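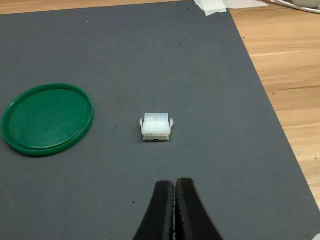
I have been trying to get the downstairs workbench into shape since December, and by workbench I mean the old dining table, the honey-colored one we couldn't bear to give away when we moved (my mother-in-law would have had something to say about that). It has eaten more Sunday lunches than I can remember and it is a lovely table, so I felt terrible the first time I put a soldering iron anywhere near it. The answer, for now, is a big dark gray mat laid over most of the top, and a piece of masking tape over the edge to hold it down. The tape is crumpled and it is not pretty. But a white connector laid down in the middle of all that gray is so easy to find again! I used to lose them against the wood all the time, and then I'd be on my knees with a flashlight, saying things I wouldn't want the neighbors to hear.

Let me back up a bit. The reason there are connectors on my table at all is the lamp project, which some of you will remember from the fall, when I was still calling it "a quick little rewiring job" and believed it. It's a long hanging lamp that used to be over the counter in a shop called Huet, and when the shop closed Miroslava Dvořáček rescued it and kept it in her hallway for ages, wrapped up in a blanket. She offered it to me over coffee and I said yes before I'd even asked whether it worked. It didn't, not even a flicker.

The wiring inside had been mended so many times, by so many different hands, that I gave up trying to follow it. So I'm taking it all out and starting fresh, all of it low voltage this time, with plugs between the sections so the thing can come apart when it needs cleaning. That was Jörg Kramer's idea and it was a good one, although he did also tell me it would take an evening. Jörg has never seen me crimp a pin.

Oh, the crimping. I ordered a bag of 200 pins from Wolleo and felt very silly about it when the package came, and I don't feel silly anymore. My first ones were all squashed flat. Then I had a run of nice ones that wouldn't click into the housing, and it took me most of a pot of tea to work out that I'd been putting them in upside down. You want to feel a small click and then give the wire a gentle tug. If it comes back out in your hand, take a breath and go get a cookie.

I've also turned into somebody who saves lids. Any lid with a bit of a rim will do, turned upside down, and it makes a perfectly good little dish for the tiny stuff. The green one is my favorite. It's scuffed, and I've long since lost track of the jar it belongs to, but the rim is just high enough that pins don't skate off across the table when I bump it with my elbow, and I do bump it with my elbow. I bought a proper parts tray once, with compartments and a snap-on cover, and I think it has buttons in it now.

What's left to do: the two end sections need their wires cut to length, and I have to decide about the cord. I like the brown fabric kind, but Damian Piątek says it collects dust like nothing else and he has one over his own kitchen table, so I suppose he should know. I may get it anyway. The metal parts want a good polish too, and I've been putting that off because I hate the smell of the stuff.

If anyone has a favorite crimping tool for small hands, please tell me in the comments. Mine was clearly made for a man the size of a refrigerator, and after two hours with it my thumb is sore into the next day. I'll put up some more when I've got the middle section wired, and Miroslava has already been promised first turn at the switch.

2 comments
2 shares

Search this blog
Type and hit enter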